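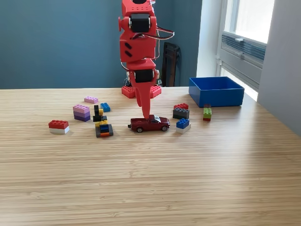
Item 2, toy pickup: arm at the car, bricks either side, bin at right.

Household Chores Working Group, monthly meeting, December
Minutes (draft, pls send corrections before Monday)

Chair: Imad Bitar
Present: kitchen, laundry and tidy-up leads, shop floor rep from Ornance, two from Kolia by phone (line bad, dropped twice)
Apologies: Prellora. Sent written notes, see item 4.

Started late, room double booked.

1. Last minutes
Accepted. One fix: the towel numbers were Kolia's, not Qudah's. Corrected in the shared copy.

Open action on spare servos still open. Carried over again.

2. Tidy-up (toys off table, into bin)
Longest item. Tidy-up lead went through where it stands.

Task as agreed in the fall: mixed toys on a table, one open bin, everything goes in, nothing on the floor. Bricks single and stacked, plus one die-cast car. No sorting by color for now, Ornance asked for it, parked.

Log total now 3868 attempts. 726 of those on the car alone. Chair asked why so many on one toy. Answer: it's the worst one. Low body, smooth roof, wheels. Come down on the roof a bit off center and it rolls, then the arm is closing on nothing. Bricks mostly stay put.

Discussion of grabbing across the doors instead of from above. Needs more wrist than we have. Kolia said turn the approach so the fingertips go either side of the cabin. Tidy-up lead has tried it, works if the car is lying straight, gets worse as soon as its at an angle. Will try again with the slower descent.

Stacks: should a stack go in as one piece or be pulled apart first? Long back and forth. A parent would just throw it in. Agreed, one piece is fine, counts as done if all of it lands in the bin. If it comes apart on the way, each part left on the table is a miss. Tall stacks near the bin are a separate problem, elbow knocks them over. Suggestion to clear those first. Not decided.

Loose piles: gripper gets one brick and drags the neighbors along. Tidy-up lead doesn't mind this much. Ornance does, on their line a dragged part is a scratched part.

Light: afternoon sessions by the window worse than morning ones. Chair wants it written down properly before anybody buys blinds. Same toys, same layout, morning and afternoon, 20 runs each.

Is it ready for a home? Chair asked straight out. No. Somebody has to be standing there. A four year old is faster and also complains less (laundry lead). Agreed wording for the summary: "can clear part of a table with a person watching." Kolia wanted "most of a table", voted down.

3. Laundry
Short. Hand towels ok if they start flat. From a heap, no. Socks not attempted this month, the lead was out.

Fitted sheets came up again. Chair: not this year, please stop asking.

Qudah's folding board arrived, wrong hinge side for our bench. Going back. Kitchen lead offered to drill it, chair said send it back.

4. Kitchen
Prellora notes read out. They have plates out of a rack and onto a shelf, slow, one plate at a time, no breakage with the plastic set. Haven't tried glass. They'd like us to repeat it here.

Kitchen lead ok with repeating but wants our own rack, theirs has wide slots and ours doesn't. Fair point. Also wiping: arm will wipe a counter all day long, doesn't know if the counter is clean. So a person checks, so what have you saved. No answer to that in the room.

Cups with handles moved to next month.

5. Shop floor (Ornance)
They want shelf facing and bin refill, nothing fancier. Rep says staff spend the first part of every shift pulling product forward and hate it. Packages are all boxes so easier than toys in his view. Tidy-up lead disagreed, shelves have a top and a back and you can't come straight down.

Rep to send 3 sample shelves with stock. Shelf depth needed before shipping, last time it did'nt fit the bench.

Night shift question: can it run with the store closed and no one in. Chair says no, not until the stop button works remotely. Rep will take that back to his manager, who won't like it.

6. Money / parts
Not much left till the new year. Fingertips wear out quicker than planned, print more in house. Chair signs off on filament, nothing else.

7. AOB
Demo for families in the spring: kitchen lead for, laundry lead against, everybody else wanted to get lunch. Back on next agenda.
Please label your bins. Toys ended up in the laundry box again.

Actions
Tidy-up lead: straddle grip on car w/ slower descent, write up
Tidy-up lead: morning/afternoon runs, all logged
Tidy-up + Ornance: rule for tall stacks, bring one page
Kitchen lead: repeat Prellora plate test on our rack
Laundry lead: return board to Qudah, socks
Ornance rep: sample shelves, depth FIRST
Kolia: resend towel clips, link expired
Imad: spare servos, remote stop quote, book the room properly

Next meeting same room if we can get it, 10:30.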